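The toy and puzzle library in Okerstead takes up 2 rooms above the old Stumetov hardware store. The woman who runs it has been lending out boxes of household odds and ends since March, and she asked that her name be left out because, she said, the parents know where to find her already.

The boxes are for sorting. Each one holds a mix of toys and ordinary things from a kitchen or a desk, and a child takes it home for three weeks.

"People kept asking for more puzzles," she said. "We had 167 puzzles and half of them were missing a piece. I wanted something where a missing piece didn't matter."

She started with what she had in her own drawers. Jar lids, clothespins, a tea strainer, old keys. A family in Ametepe sent over a crate of wooden blocks their kids had outgrown, and she divided those up. The library now has 45 boxes, most of them out at any given time.

There are no instructions inside. She tried a printed card in the first few boxes and stopped after it came back covered in crayon.

"A four-year-old will put all the red things together," she said. "The older ones go by what it's for, or what it's made of. Then they argue about it – is an apple a toy if it's in the toy pile?"

Putting a box together takes her most of an evening. She lays everything out on a table first and moves things around until there are several ways to group them. Color is the easy one, so she makes sure there are a few reds that have nothing else in common. After that she looks for shapes that repeat, like rings and arches, and for at least one thing with some weight to it.

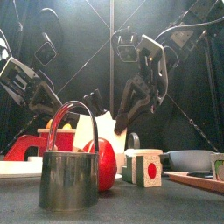
"Padlocks are the favorite," she said. "Kids like anything metal. I had to give up on sending the keys along with them, they never came home."

Food is her one headache. Real fruit can't go in a box, so she relies on play fruit, and the good kind is hard to find secondhand. She will not buy anything that squeaks.

Small parts are the other thing she watches. Boxes for children under three are packed separately on the bottom shelf, and she checks each piece by hand when it comes back.

The cost is low. A grant of $150 from the Sarnent neighborhood fund paid for the bins and labels, and everything else was donated. She is still looking for wooden bowls, plain cups and short lengths of cardboard tube. Drop-offs can be left at the side door until 6 p.m.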